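Parts Tray FAQ

Everything we get asked about the holder trays at the Plelton PC building bench, and probably a few things you were too polite to ask. If you still get stuck, drop in after 6 pm and grab Beatriz Veloso or Chang-ho Do. They both love talking about this stuff!

What is the tray for?

It holds the small parts of a desktop build while they're out of the case. A processor gets its own pocket, and there are slots for boards and modules. I lost a whole evening once to a part that slid under a bench, so I'm a total convert.

Do I have to use one?

Nope, but please try it for your first build. We've got 14 trays, and you can book one for two hours at a time.

Where should I set it up?

On the ribbed metal bench top, close to the case, so you aren't carrying a bare chip across the room. Any angle is fine if you can reach the pockets comfortably.
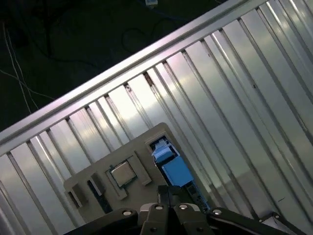
The processor sits in its pocket with the silver lid facing up.
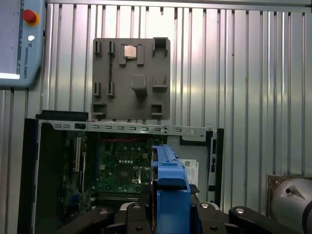 How should I pick up the processor?

By the edges, always. Keep your fingers off the underside, and line up the corner marker with the one on the socket before you lower it. It should drop in under its own weight. If it doesn't, lift it out and look again. No pushing!

Should the case be lying down?

Yes please, side panel off and the motherboard facing you. It's so much easier to see the socket and the memory slots, and gravity is on your side for once.

Will my own processor fit the pocket?

Most of the square desktop chips people bring in do. Check with Chang-ho if yours is one of the really big ones.

Can I leave parts in the tray overnight?

Sorry, no. Pop them in a labelled anti-static bag and ask for a spot on the shelf.

Can I buy a tray to take home?

Not yet, but Beatriz is working on a smaller version in a lovely dark grey colour, and we're hoping to have the first ones out in September.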